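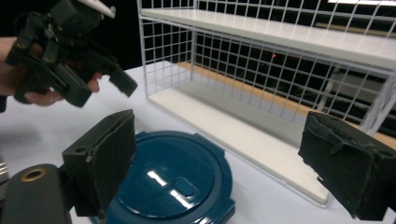

Photo: Fongchan Rojanasak
Figure 3. Two hand-held grippers at the table, one of them held in a hand.

4.2 Shade, watering habits and the use of backyard seating areas

We turn now to the part of the study that took up most of our summer, and that we enjoyed the most, namely the question of how people go on using a patio once the newness has worn off. In the previous section we dealt with paving and drainage, where the differences between yards were fairly easy to put into a table. Shade is harder. A pergola that looks generous on a plan may throw its shadow onto the neighbor's fence at the hour when the family wants to eat, and a young tree that gives very little in its first years may end up as everyone's favorite spot.

The households came to us through the customer lists of two garden centers, Zukanell and Orkico, who kindly passed along our invitation with their spring mailing. We received 673 replies to the short questionnaire, and from these we chose 80 yards for repeat visits, half with a built shade structure and half relying on trees, hedges or a simple umbrella. All of them had a paved or decked seating area next to the house. We left out yards with swimming pools, as pools pull people outdoors for reasons of their own and would have muddied the comparison.

Each household kept a paper diary from May through September. We asked for very little: who sat outside, when, for how long, and whether any watering or weeding was done on the same trip. Many people wrote a good deal more than that, and we are grateful to them. The margins are full of remarks on mosquitoes, on grandchildren, on the smell of the grill next door, and although we have not tried to score these remarks, they shaped our reading of the numbers.

The first pattern is one of timing. Yards with a fixed structure were used earlier in the day, most often for a late breakfast or for lunch, while yards shaded by trees came into their own after 5 p.m. We had expected orientation to explain this, and in part it does – west-facing patios were close to unusable on hot afternoons whatever stood over them. Yet the pattern held among the south-facing yards as well. Our best guess is that a pergola invites people to leave the table and cushions in place, so that stepping out with a cup of coffee takes no preparation at all. Several diaries mention hauling chairs into the shade of a tree as a chore to be put off until evening.

The second pattern concerns plants. Climbers on the posts of a structure were watered more faithfully than anything else in the yard, including vegetables. Containers within 20 feet of the back door did nearly as well. Beds along the rear boundary fared badly in July, and in the drier neighborhoods on the Chung side of the river a fair number of new shrubs were lost there. People who sat outside often noticed wilting early and did something about it the same evening, and so seating and planting seem to us much more closely tied than most design guides allow. A bench placed near a struggling bed may be as useful as another length of hose.

We should say a word about the limits of all this. The 80 households had already bought from a garden center, and they are surely keener than the average homeowner. Diaries are also kept less carefully as the season goes on, and the September pages are thin. A mild summer may have flattened differences that a harsher one would bring out. Finally, the structures themselves varied a great deal, from kits put together over a weekend to carefully fitted work by Julico and other local builders, and we did not have enough of any one type to compare them fairly.

With those cautions in mind, we think the findings on timing are sound enough to carry into Section 5, where we look at lighting and at the shoulder months, when a seating area may sit idle until somebody hangs up a lamp and brings out a blanket.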